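Commodity Markets, Notes for Session 7
Updated 2022-12-30

Okay, picking up where we ran out of time: contango and backwardation. I mixed these two up for years, so don't feel bad!

Say copper for delivery today costs 9 dollars a unit (made-up units, keep it simple) and the August contract trades at 12. Later costs more than now, so that's contango. Flip the two prices and you've got backwardation.

Why pay extra for August? Somebody has to store the metal, insure it and tie up cash in the meantime. We call all that the cost of carry. In our Kobori warehouse case, storage and insurance come to 2 dollars and interest makes up the last dollar. Add it up yourselves, please.

Backwardation usually means people want the stuff right now (remember Skukent, the smelter with the empty yard?) and they'll pay up for it.

For next time, read the Etora hedging case and sketch its price curve by hand. I'll take a phone photo of your sketch, pencil is fine.

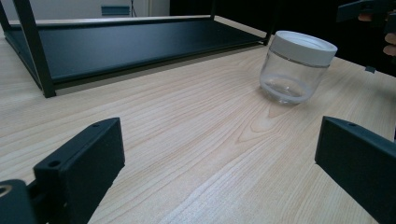 Bring the Brurkar worksheet too, we'll start with the roll yield question.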